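Wicker

Wicker is the general name for things made by weaving bendable stems, twigs or strips into a stiff shape, and it covers a great deal of ground - baskets, of course, but also chairs, cradles, fish traps, fences and even the sides of carts. The word describes the way a thing is made, so a willow chair and a rattan chair are both wicker, even though the two plants grow half a world apart.

Willow is the old favorite in cooler places. The young shoots, called rods, are usually cut in winter once the leaves have dropped, then sorted by length and tied in bundles. Dried rods have to be soaked before use, and a patient weaver will let them rest a while under a damp cloth so they bend kindly around a corner without cracking. Rattan, a climbing palm from the tropics, is used in much the same spirit.

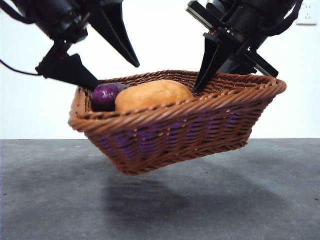
A rectangular wicker basket with sloped sides and a thick braided rim.

Most baskets begin at the base. Upright stakes are set in and bent upward, and thinner weavers are passed in front of one and behind the next, over and over, until the wall is high enough. The border comes last, when the ends of the stakes are folded down and tucked into one another, and it is often the part by which one maker's hand can be told from another's.

In the village of Hellilstead, the craft is still kept up by a small school founded by Eulalia Benítez, who taught there for nearly 30 years. Her pupil Lautaro Toledo later wrote down her patterns, 73 in all, and a basket fair is held on the green every August.

Wicker lasts a surprisingly long time if it is treated gently. It likes a little moisture in the air and dislikes hot radiators, and a soft brush will lift most of the dust from the weave.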